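Birker Countertop Bag Sealer, 8-inch

The Birker bag sealer closes opened snack bags, coffee bags and freezer bags with a heated strip. Put the mouth of the bag across the strip, press the arm down until the light goes off, then lift. There is no warm-up time and the arm stays cool on the outside.

The strip is 8 inches long, wide enough for most chip bags and all single-serve packets. It works on clear plastic, foil-lined bags and most printed wrappers. It does not work on paper, wax paper or mesh produce bags.

For seeds and nuts, leave an inch of empty bag above the contents and wipe salt or crumbs from the inside of the mouth before sealing. Salt under the strip is the usual cause of a weak seal. Small foil packets take a shorter press than clear bags, so start on the low setting.

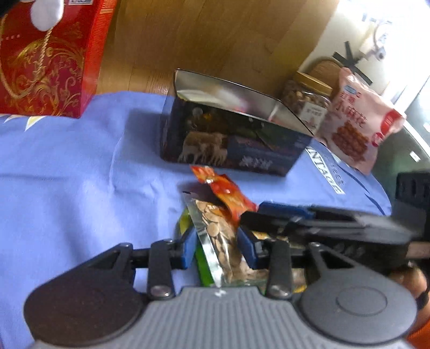
Specifications

Model: Javard 200
Seal length: 8 inches
Settings: low, medium, high
Rated life of heating strip: 3000 seals
Cord: 5 feet, stores under the base
Color: white or gray

In the box

Sealer, one spare heating strip, two cover tapes, printed guide. Replacement strips and tapes are sold separately under Kondska parts.

Care

Unplug before cleaning. Wipe the base with a damp cloth. Change the cover tape when it turns brown or starts to lift at the ends.

Questions about parts or bulk orders go to Sumaiya Patwary at the sales desk.

Page updated Oct 27, 2025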